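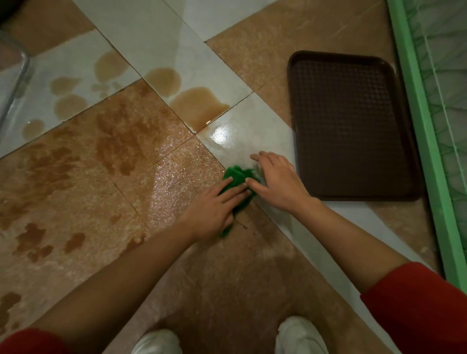
4. How people wipe up a spill on a tile floor

4.1 What I was after

I went into this part of the study thinking a spilled drink was the easy one. I'd already written up crumbs and dried-on sauce, and those took me most of a winter, so a puddle of tea felt like a holiday. It wasn't much of one. A liquid doesn't stay a single thing for long once somebody starts in on it — you get pools, drops, smears and thin shiny patches, and people treat every one of those differently.

The sessions all took place in the homes of people on the Olby list (27 households, the same ones as in Section 3). I asked each person to clean up a brown drink the way they'd do it on an ordinary evening, with whatever they would normally grab. I didn't tell them where to start or when to stop. Each household did it 2 times, a few weeks apart.

4.2 Two kinds of tile, two kinds of spill

Let me start with the floor, which matters a lot more than I'd given it credit for. Figure 4 has white glossy tiles and beige-brown speckled ones laid on a diagonal, and the brown liquid is almost a different substance on each. On the white it sits in rounded puddles with clear edges, and the biggest has a darker amber rim. On the speckled tile I mostly have to look for patches darker than the rest. If I had coded that session from the speckled tiles alone, I'm pretty sure I would have drawn the outlines wrong.

Figure 4. Partway through a wipe-up on a checkerboard-like tile floor. Puddles and drops remain on the white tiles; darker wet patches and a thin, glittering wet area show on the speckled ones.

Then there's the grout. In Figure 4 the lower edge of the largest puddle lies along a grout line, and I'd ask anyone reusing our coding sheet to mark that sort of contact separately. I started out lumping it in with "puddle, edge" and had to go back through a whole month of notes to pull it out again (my own fault, and very dull work!).

4.3 Picking a place to start

I'd expected people to go for the biggest puddle first. Plenty did. But a good number began with whatever was nearest their knees, even if it was only a few drops, and worked outward from there. When I asked about it later the answers were wonderfully plain: they didn't want to kneel in it.

The other group, smaller but very sure of itself, went around the outside first and worked in. Koyama calls this "fencing" in the kitchen diaries project, and I've kept the word. Fencers took longer on the large puddles but did less going back over tiles they had already wiped. I wouldn't lean too hard on that difference, as the homes varied so much in floor and in light.

4.4 The thin layer

The first wipe over a puddle often leaves a film, and the film is the part I find most interesting. The wet area near the hands in Figure 4 is a nice case: the liquid has been spread thin by wiping, and it catches the light in tiny bright points. I coded this as its own state, "spread," between "pooled" and "clear." The Trilitard scheme has no such state and would put it under "clear" or "pooled" depending on who's holding the pencil, and that makes the two sets of results hard to line up.

Across all the sessions I ended up with 1140 coded wipes. I checked 500 of them a second time, in a different order and with the first codes hidden, and most of my disagreements with myself were between "spread" and "clear." Speckled floors were the worst for this. Some wipes took me up to six viewings before I'd settle on a code, and I've flagged those in the Cluvero tables so they can be dropped by anyone who'd like a cleaner set.

4.5 Stopping

People stop wiping well before they stop looking. Nearly everyone gave the floor a last glance from a new angle, usually by leaning to one side, and several went back in for a drop they'd missed. I coded the glance as part of the task. Section 5 takes up what they did with the cloth.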